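Der letzte Knoten

Viera Vrabec hatte in ihrem Leben drei Dinge zugenäht, die sie nicht hätte zunähen sollen: eine Hosentasche, den Ärmel eines Brautkleids und die Freundschaft mit ihrer Schwester. Das hinderte sie nicht daran, anderen bei Nähten auf die Finger zu sehen. Dafür wurde sie in Borbridge bezahlt, mäßig, aber pünktlich.

Ihr Büro lag im Keller der Klinik, hinter dem Raum mit den kaputten Rollstühlen. An der Tür stand noch Kratochvíl, so hieß ihr Vorgänger, und man hatte ihr ein neues Schild für Dezember versprochen, ohne zu sagen, für welchen. Sie kochte sich einen Tee, der nach Karton schmeckte, schob die Brille in die Stirn und wieder zurück und öffnete die Naht, über die seit zwei Wochen im Haus gestritten wurde.

Es ging um einen Faden. Genauer gesagt um die Frage, ob man ihn so lang lassen darf. Stijn Boersma fand: ja, unbedingt. Žofie Kollár fand das Gegenteil und hatte es ihm in einer Mail mitgeteilt, die mit »Lieber Kollege« begann und danach nicht mehr freundlich wurde. Viera sollte schlichten. Sie hatte dafür ein Formular von Nelard, auf dem man zwischen »angemessen« und »weitgehend angemessen« wählen konnte.

Dunkel stieg der Faden aus dem Gewebe, machte einen hohen, schmalen Bogen, wie ein Hufeisen für ein sehr dünnes Pferd, und kam links wieder herunter, quer über das Instrument. Die beiden Spitzen standen einander gegenüber wie zwei Verwandte am Buffet, von denen jeder dem anderen den Vortritt lässt. 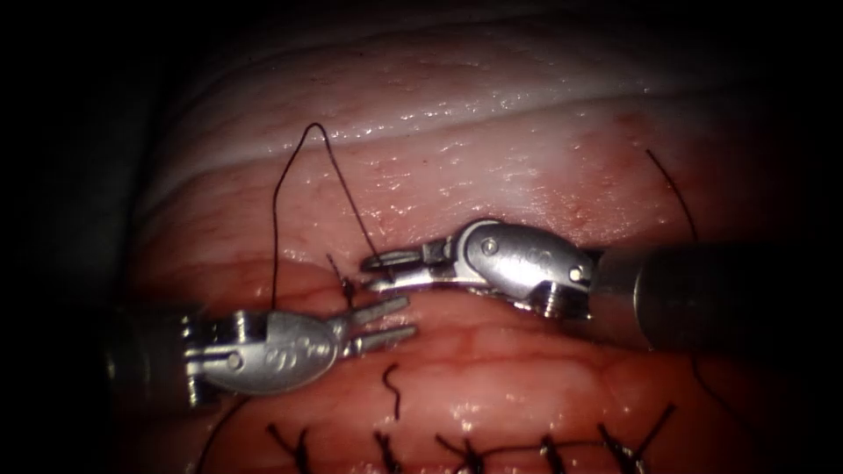
Viel zu lang, sagte Žofie Kollár, mit so einem Faden könne man Drachen steigen lassen, aber keinen anständigen Knoten machen. Ihre Großmutter habe immer gesagt, langes Fädchen, faules Mädchen, und die Großmutter habe immerhin Fallschirme genäht.

»Ist einer nicht aufgegangen?«, fragte Viera.

»Fallschirme sollen aufgehen«, sagte Žofie und legte auf.

Viera schrieb »Fallschirme« an den Rand des Formulars und strich es wieder durch. Dann rief sie Boersma an, der Gerechtigkeit halber. Boersma aß gerade. Er aß eigentlich immer, wenn man ihn anrief, und hielt das für einen Beweis seiner Gelassenheit. Ein kurzer Faden, erklärte er durch etwas Knuspriges hindurch, sei die Sparsamkeit von Leuten, die auch Geschenkpapier bügeln. Wer Platz brauche, der brauche eben Faden.

»Frau Kollár sagt, Sie könnten damit Drachen steigen lassen.«

»Frau Kollár«, sagte Boersma, »bügelt Geschenkpapier.«

Mehr war nicht zu holen. Viera trank den Tee aus und blätterte weiter. Geschlossene Backen jetzt, nahe bei einem Faden, der einfach so dahing, und ein dünner Bogen darüber, der in einem Lichtstreif glänzte. Sie ertappte sich dabei, dass sie die Luft anhielt, als könnte sie etwas verwackeln.

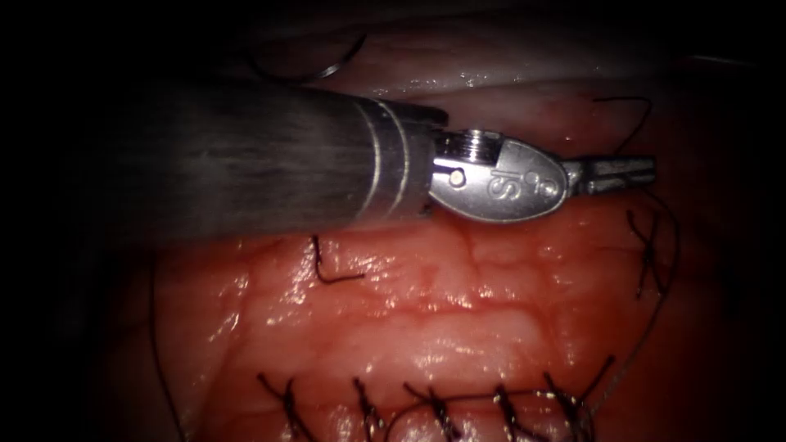
Ihr fiel das Brautkleid wieder ein. Es hatte ihrer Schwester gehört, und der Faden war, wenn sie ehrlich war, zu kurz gewesen. Sie hatte gespart, sich beeilt, den Ärmel samt Futter erwischt, und die Braut war mit dem linken Arm bis zum Ellbogen gekommen und keinen Zentimeter weiter. Die Hochzeitsfotos zeigten sie konsequent von rechts.

Viera nahm den Kugelschreiber, kreuzte »weitgehend angemessen« an und schrieb darunter: Länge des Fadens Ansichtssache. Dann suchte sie die Nummer ihrer Schwester heraus, die noch auf einem Zettel in der Schublade lag, unter den Büroklammern von Kratochvíl. Es klingelte sieben Mal.

»Ich bin's«, sagte Viera. »Es geht um den Ärmel.«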